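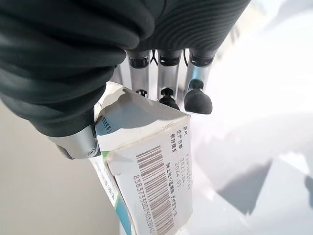 Section 5: Dressing the hand and setting the box grip

If you've got this far, the arm is bolted down, the controller has its green light, and you've done the homing run from the last section. Good. Now for my favourite part of the cell, the hand, and the job most of you bought it for: picking up medicine boxes and turning the label end to where it can be read. I've set up a fair few Furelen cells by now and this is the section I get rung about most, so I've made it longer than it used to be. Read it through once before you pick up a tool.

What you'll want on the bench

The small screwdriver from the Furelen kit (the one with the short handle)
A clean knit sleeve
A spare set of rubber fingertips
Lint-free cloths and plain water
A few empty medicine boxes, taped shut, and a few full ones
Your cell log

CAUTION: Put the controller in Hold and switch off hand power at the side switch before you touch the fingers or the thumb. Hold by itself leaves the finger motors live. They are not strong enough to break anything of yours, but they will give you a nasty pinch.

5.1 Fitting the sleeve

The sleeve goes over the palm and the back of the hand and stops where the fingers start. It keeps dust and cardboard fluff out of the knuckles. Any fold that creeps down over a joint will get drawn in, and then you'll be picking threads out with tweezers on a Friday afternoon.

1. With hand power off, straighten the fingers gently until they point down. Go slowly and stop if you feel a hard edge. Never push on the fingertips to do it.

2. Roll the sleeve up on itself like a sock, ribs running across the hand.

3. Feed the thumb through first. I know it looks easier the other way around, and it is, right up until you try to get the thumb out through the side of a stretched sleeve.

4. Unroll it down over the palm and stop at the black collars at the top of the finger segments. The collars need to turn freely with no fabric caught under them.

5. Push the spare fabric back toward the base of the thumb and the wrist side. Bunching there is fine. Mine always looks like an old jumper around the base of the thumb and it has never done any harm.

6. Check that the wrist camera still has a clear view down past the fingers. Open the live view in Stemine and have a look. A bit of knit across the top of the picture is normal. If the sleeve comes down far enough to hide the fingertips, roll it back.

NOTE: Use a dark sleeve if you have one. We tried a cream one for a while, and against a bright tabletop the software had a hard time telling hand from table.

5.2 The cables between the fingers

There are thin black cables running down in the gaps between the fingers. They want a little slack. With the hand open you should be able to lift each one slightly with a fingernail, and with the hand closed it should lie in its gap without looping out.

7. Find each cable and follow it by eye from where it leaves the sleeve to where it goes into the finger.

8. If one is tight, ease it down from under the sleeve with your fingers. Don't use tweezers or pliers here, please!

9. If one loops out past the face of the fingers, feed it back up under the fabric. A loop hanging out will catch on a box corner sooner or later.

CAUTION: Don't tape the cables. I've seen it done a few times, always very neatly, and the tape holds the cable still while the finger bends. Kwiatkowski, who make the cable sets, won't replace one under warranty if there's glue on it.

5.3 Fingertips and thumb

The rubber tips do the holding. They're matte when they're in good shape, and once they start to shine they're picking up coating from the cartons and it's time to clean them.

10. Wipe each tip with a damp cloth, then a dry one. Water only. Alcohol dries out the rubber, and I say that as someone who did it for months before Yamila Sosa at the Sadeck site asked why I was going through so many tips.

11. Press each tip sideways with your thumb. It should give a little and come back. If it twists on the metal, take it off, wipe the metal and push it on again until it seats.

12. Check the small round screw near the end of the thumb. Snug is enough. Turn it until it stops, then leave it alone. If it has backed out so the head stands proud, it'll scratch boxes.

NOTE: Change all the tips together, even if only one looks tired. Old and new rubber grip differently and the box will swing toward the old one. I change mine every 2,000 picks, and I write the pick count from the Stemine status page in the log when I do it. At the Sadeck site they once got to 787 and had to change early, but they were handling sleeves of sandpaper that week, so don't take that as a guide.

5.4 Setting up the grip

Right, hand power back on. Stand clear of the arm while it wakes up, then bring it out of Hold.

13. In Stemine, open Grips and choose Narrow Box. Make a copy with your own name for it. If you edit the original you'll lose it at the next update.

14. Stand a taped empty box on the table under the hand, long side upright, with the label end facing the way you'd want to read it.

15. Jog the hand down until the fingertips are level with the top part of the box. You want to take hold near the end, with most of the box hanging free below.

16. Bring the thumb in first until it just touches, then close the fingers from the other side.

17. Look at which fingers are doing the work. On a narrow box the outermost finger may have nothing to press on, and it'll hang in the air beside the box. Leave it be. People see a finger off the box and start shifting the whole hand across to get it on, and then the thumb ends up pressing on a corner. You want the thumb pushing back against the fingers that are on the box.

18. Raise the grip force one notch at a time until you can lift the box and tilt it without it slipping. Then add one more notch and stop.

19. Swap in a full box and do it again. If it slips, go up one notch at a time as before.

CAUTION: Watch the flap. Cartons are soft right where you're gripping them, and some creasing or a small dent under the tips is about what you should expect. A split seam or a torn flap means too much force. Go back two notches and start again from step 18.

NOTE: A box that hangs on a diagonal is fine as long as it hangs on the same diagonal each time. Lift it a few times in a row and compare. If the angle wanders, clean the tips before you touch any settings.

5.5 Getting the label to read

Most of the trouble here is light. The cell ships with a white glossy tabletop, and it looks lovely and bounces light straight up into the camera.

20. With a box in the hand, open the live view. The label should be inside the picture with the barcode bars sharp. It doesn't matter if they're diagonal or if the print runs sideways, Stemine sorts that out. It does matter if the end of the code runs off the bottom of the picture.

21. If the code is running off, turn the wrist or take your grip a little lower on the box, and look again. Save that as the reading position only once you can see the whole code with a bit of white either side.

22. Now check the shadow. The hand will throw a grey shadow over the top of the box and you can't get rid of it. Move the lamp until the shadow edge stays off the barcode.

23. If the tabletop looks pure white in the live view with no detail at all, turn the lamp down before you go near the camera exposure. I did it the other way around for years.

24. Run the Read Test. It picks, tilts, reads and puts back until you stop it. I leave it going while I have a cuppa and I want to see 954 good reads or better out of a thousand before I sign a cell off.

NOTE: Labels with lifted or wrinkled corners read worse than flat ones, so put some in your test batch on purpose. If you handle imported boxes with more than one field on the end label (batch, production date, valid until and so on), tell Stemine which one is which under Label Fields. It guesses from the order, and some makers print them rotated.

5.6 Looking after it

Daily: wipe the tips, look at the cables, check no fabric has worked down onto the collars.

Weekly: take the sleeve off and wash it, cool and inside out. Keep two on the go. Check the thumb screw.

Each October: I take the fingers through their full travel by hand with the power off and feel for grit. If you feel any, don't oil it. Ring us.

If something's off

Box drops straight away: tips shiny or dirty, or grip force too low. Clean first, then step 18.

Box swings as it lifts: one tip older than the others, or you're holding too close to a corner.

Finger stops short: sleeve caught in the collar, nine times out of ten. Hand power off, roll the sleeve back, try again.

Finger twitches at rest: cable pulled tight. See 5.2.

Reads fine in the morning and badly after lunch: sun on the table. Pull the blind and run the Read Test again before you change anything else.

Once the Read Test passes, save the grip and the reading position under the same name, write that name in the cell log, and carry on to Section 6, where we set up the trays.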